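Gripper trials on the two-arm bench: your questions answered

Last updated 8 June 2018

I get asked the same things every time I put up a post about the Belay grippers, so I've pulled the answers together on one page. If yours isn't covered, drop me a line through the contact form and I'll add it (I do read them all, just not very quickly!).

Which grippers are you comparing?

Two. The Belay, a parallel-jaw gripper that Skenham make, and the Ostel, which has softer fingers and a wider opening. Both bolt to the same wrist flange with an adapter, so I can swap them in the time it takes to drink half a cup of tea. I'd wanted to include the Carnine three-finger hand too, but it needs its own controller and I ran out of patience with the wiring.

Why poles and cloth? Why not blocks and cups like everyone else?

Blocks are kind to grippers. Pretty much anything with two fingers can pick up a block, and you learn very little from it. A long tube is a different animal: grab it off-centre and the weight of the far end tries to twist it out of your fingers, and you find out straight away how stiff the jaws really are. Cloth goes the other way, hardly any weight but no proper edges, and it slides off where you thought you had it. I like having both on the bench together, with one arm on each.

Do both arms have to move at once?

No, and for your first week I'd say please don't! Start with one arm parked and the other doing the work. Once you trust your joint limits, bring the second one in. I keep the speed down to a third of maximum whenever the wrists are likely to come near each other.
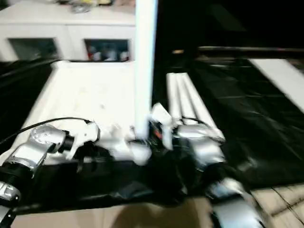
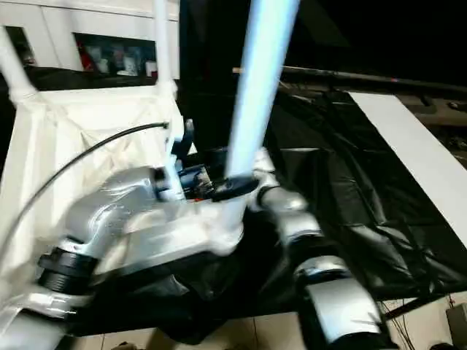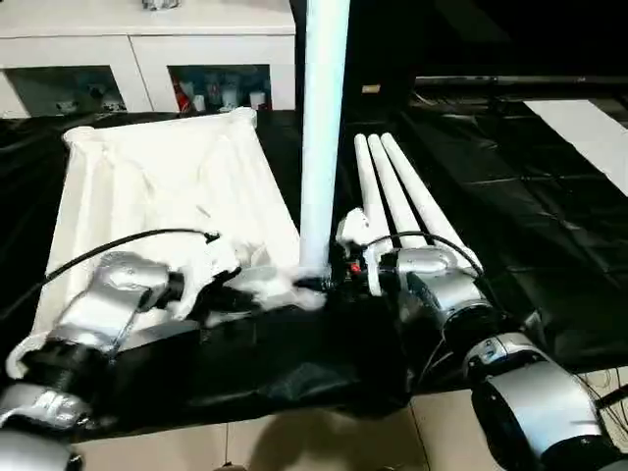 Both arms at the bench, with a long pale pole and the black sheeting.

How do you score a grip?

Very simply. Each attempt gets a hold, a slip or a miss. A hold means the object stays put in the fingers through the whole move. A slip means it shifted but stayed in, and a miss is everything else, including the ones where I hit the stop button because I didn't like the noise. So far I've logged 1361 attempts, and 463 of those were on cloth. The spreadsheet isn't pretty but it's all there.

So which one is better?

Oh, you want me to pick! For tubes I'd go with the Belay, it's stiffer and it doesn't sag when the pole swings. For fabric I prefer the Ostel, mainly because I can be sloppy about the approach angle and still come away with a fold of cloth. If I could only keep one it'd be the Belay, but ask me again in October when I've had a go with the new finger pads.

What about thin, shiny sheet?

Harder than woven cloth, in my experience. It creases instead of bunching, so there's less to pinch. Come in low with the fingers nearly shut and push along the surface a little before closing. Tien-fu Siu gave me that tip and it saved me days of fiddling.

My camera loses the pole whenever the arm moves fast. Any ideas?

Shorten the exposure and add more light, in that order. White things on the move smear badly, and if your tracking relies on clean edges it will fall over. I also slow the arm for the last bit of the approach, and I never trust a position taken mid-swing. Wait for it to settle, then look again.

How do you stop cables snagging?

Leave more slack than looks sensible, then run the wrist through its full turn by hand before powering up. Mine loop over the top of the arm. I tried taping them flat along the links and pulled a connector out on day 3, so I won't be doing that again.

Can I use your settings on my own arms?

You're welcome to them, but treat them as a starting point. Grip force is the one to be careful with. Begin at the lowest value the controller will take and creep up until the slips stop. I'll post the Ostel settings file once I've tidied up the comments in it.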